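# About Flirnemar

Flirnemar is a contract extrusion shop. We produce small-profile plastic parts in continuous lengths and cut them to order: ribbed rod, edge trim, cable channel, glazing beads, drawer guides, and spacer strip. Minimum order is 148 feet per profile and color. There is no maximum, though orders that occupy a line for more than one shift are scheduled separately and quoted with a delivery window instead of a date.

The company was founded by Demetrio Aranda and Elsie Prendergast, who had worked together on window seals and bought their first single-screw extruder from a closing plant. That machine, Line 1, still runs rigid PVC. Lines 2 and 3 handle polypropylene and polyethylene. Line 4 is a co-extrusion line and is used for profiles that combine a rigid body with a flexible lip.

## Materials

We stock natural and black compound in all three base resins. Colors are made by adding masterbatch at the feed throat, normally at 2 to 4 percent by weight. Customers may supply a color chip or a reference number. We match under daylight and store lighting and keep a retained sample of each approved color for as long as the profile stays active.

Regrind is used only where the drawing allows it. The default limit is 15 percent, from our own startup scrap, same resin and same color family. We don't buy outside regrind. Glass-filled compounds aren't offered, as the wear on our barrels and dies is more than the volume would justify.

## Profiles and tooling

Dies are cut in-house from tool steel by Vasco Arruda's group. A simple solid profile usually needs one die and one calibrator. Hollow profiles need a mandrel and vacuum sizing, and the first trial should be expected to miss nominal on wall thickness. We include two die corrections in the tooling price. Further corrections are charged by the hour, unless the error is ours.
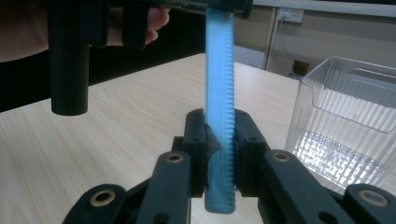

Transverse features such as ribs, notches, and stops can't be formed by the die itself. They are rolled or punched downstream while the profile still holds enough heat to take the shape, or machined after cutting. Rolled features hold pitch well over short lengths. Over long lengths the error accumulates, and drawings should state whether pitch is measured feature to feature or from a datum end.

Standard tolerance on solid cross-sections under half an inch is plus or minus 0.005 inch. Cut length tolerance is plus or minus 1/32 inch up to six feet. Tighter limits can be held on some shapes after a capability run. Straightness is specified per foot, and parts are measured lying flat after 24 hours at room temperature. Measurements taken at the saw are used for process control only and don't appear on the certificate.

## Inspection

Each run is sampled at startup, at every reel or bundle change, and at the end. Cross-sections are checked on an optical comparator against a 10x overlay. Rosalía Robles manages the inspection room and signs certificates of conformance. Material certificates are passed through from the compounder. First article reports are available on request and are standard for any new die.

Nonconforming lots are tagged, held in the cage, and either scrapped or offered to the customer under a written deviation. Sorting is not done without the customer's agreement.

## Names used on our paperwork

Three names appear on quotes and packing slips and cause some confusion. **Flelwood** is our line of wood-tone trim, sold to cabinet shops. **Enier** is the flexible-lip seal series run on Line 4. **Sin** is the stock code prefix for solid, unfilled natural profiles and is followed by the die number. All three are made here and carry the same terms.

## Facility

The plant has four lines, a tool room, resin storage, and a finished goods area with 600 pallet positions. Process water is closed loop and chilled. Lines run two shifts, with a shutdown in July for barrel inspection and screw measurement. Orders needed in that month should be placed by the end of May.

Our die library currently holds 1,617 tools. Customer-owned dies are stored at no charge while active. After three years without an order we write to the owner before taking any action.

## Contact

Quotes are prepared by Patricio Cuesta. Send a dimensioned drawing, resin, color, cut length, and annual quantity. A physical sample is useful for replacement parts but doesn't replace a drawing, and worn samples are quoted as measured. Pickup is at the east dock until 3:30 p.m.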